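Otcombe Handling Challenge

The Otcombe Handling Challenge is an annual student robotics competition held in Otcombe, in which teams teach a robot arm to carry out household tasks by recording people doing those tasks with hand-held grippers. It is open to clubs from schools, colleges and universities, and is run by the Otcombe Robotics Society together with the Pladau Institute of Technology. The competition is known among its entrants simply as "the Challenge".

Unlike contests in which a robot is driven by remote control, the Challenge allows no human operator during a scored run. A team's work is done beforehand, when its members gather recordings and use them to train the software that will guide the arm. The quality of those recordings is judged separately and counts towards the final placing.

History

The Challenge grew out of an evening class at the Pladau Institute. The class was set up by Perrine Aubert, a lecturer in mechanical engineering, for students who wished to work with robot arms but had no background in programming. The institute owned a single arm at the time, and students often waited several weeks for a turn at it. Aubert introduced hand-held grippers to the course so that the whole class could collect useful material while the arm was occupied.

At the end of the first year the class was divided into two groups, which were asked to prepare the same arm to clear a dinner table. The exercise was intended as a form of assessment, but a club from the neighbouring town of Lozano asked to take part the following year, and the event was opened to outside teams. The society was founded shortly afterwards to handle entries, equipment loans and the writing of the rules.

In its early years the competition was held over a single day. Teams complained that this left no time to train on recordings made at the venue, and the format was changed so that recording begins in December and the finals take place in March. In the most recent season the recording period opened on Wed 3 December.

Format

Each season the organisers publish a list of tasks. Tasks are drawn from ordinary domestic life and have included folding a tea towel, placing cutlery in a drawer, hanging a cup on a hook and moving soft toys from a chair to a basket. One task is kept back until the finals and is announced to all teams at the same time. This is known as the closed task, and teams are given a single afternoon to record for it.

A season is made up of three stages: the recording period, the training period and the finals. During the recording period, teams work at their own premises or in shared workrooms provided by the society. Recordings must be handed in before training begins, and no material may be added after that date except for the closed task.

Rules require that recordings be made in furnished rooms in normal use. An early edition allowed teams to record against plain backdrops, and many of the resulting arms failed when they were moved to a room with other furniture in it. The present wording asks for "ordinary lighting, ordinary clutter and people going about their business", and judges may return a set of recordings that does not meet this standard.

Equipment

Entrants may build their own grippers or borrow them from the society. The loan model is named the Wasetti, after the workshop in which the first set was assembled. It has a light plastic body and two fingers, which the user opens and closes by hand, and it carries a camera that looks out over the fingertips. Home-built grippers are permitted provided that their fingers can be matched to those fitted on the competition arm.

Many teams attach printed square markers to their grippers. These are black and white patterns that software can find easily in a video picture, and they help to establish where the gripper is and which way it is facing. The rules do not lay down a particular size or pattern, although each marker used within a team must be different from the others.
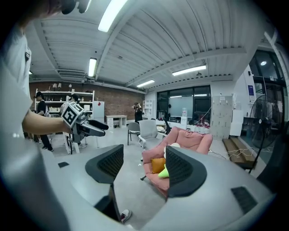 Where two members of a team record in the same room, each gripper is treated as a separate source and its recordings are filed under its own number. Team members are encouraged to take turns with each gripper – the judges have found that arms trained on the movements of one person tend to repeat that person's habits, including the poor ones.

The competition arm itself is supplied by the institute and is the same for every team. Teams first see it at a practice session held during the training period. They may not alter it, apart from fitting their own fingertips.

Scoring

The marks for each team fall under two headings. The larger share is given for performance at the finals, where the arm attempts each task several times with the objects set out in different positions. A run is scored on whether the task was completed and on how many objects were dropped or left behind. Speed is used only to separate teams with equal marks.

The remaining marks are given for the recordings. Judges view a sample chosen at random and consider whether the movements are clear, whether the camera view is free from obstruction and whether the written notes match what was recorded. Teams must list every recording that they discarded and give a reason for it. A team that submits no such list loses all marks under this heading.

Appeals are heard on the day by a judge who took no part in scoring the run in question. Decisions made on appeal are final.

Participation

The most recent season attracted 101 entrants. Between them they submitted 1375 recordings during the main recording period, of which 524 were made for the towel-folding task, the most popular on the list. The closed task is not included in these figures.

Teams usually have between three and eight members. A member may belong to only one team in a given season, but former entrants often return as judges or as instructors at the introductory sessions held for new clubs. Entry is free for school teams. Other teams pay a fee towards the cost of repairing loan equipment.

Clubs from Otcombe and Lozano have won most editions, and there is a long-standing rivalry between them. The Lozano club is known for the care it takes over its fingertips, which its members cast themselves from soft rubber. The Otcombe club has generally scored higher for its written notes.

Training for entrants

The evening class from which the competition developed continues at the Pladau Institute and now serves as the main preparation for new entrants. It is taught over ten weeks. The opening weeks are given over to handling the gripper: holding it level, approaching an object at a steady pace and pausing briefly before the fingers close. Later sessions cover the sorting and naming of recordings, the basic use of the training software and the diagnosis of common faults.

Students are assessed on a recording log kept throughout the course, together with a short demonstration on the arm. Those who complete the class may borrow a Wasetti for the length of the season without paying a deposit.

Criticism and changes to the rules

Some entrants have argued that the competition favours larger clubs, which can produce more recordings in the time allowed. In response, the society placed an upper limit on the number of recordings that may be submitted for any one task. The limit is reviewed each year – smaller clubs have asked for it to be lowered further, while several university teams would prefer it to be removed.

A second dispute concerned the use of recordings made in earlier seasons. These were at first allowed without restriction, which gave established teams a considerable advantage. They may now be used only if they have been placed in the society's shared library, where they are open to all teams on the same terms.

The handling of privacy has also been tightened. People who may appear in a recording must be told beforehand that recording is taking place, and school teams must obtain written consent from parents or guardians. Recordings added to the shared library are checked by the society before release, and any person shown in them may ask for the material to be withdrawn.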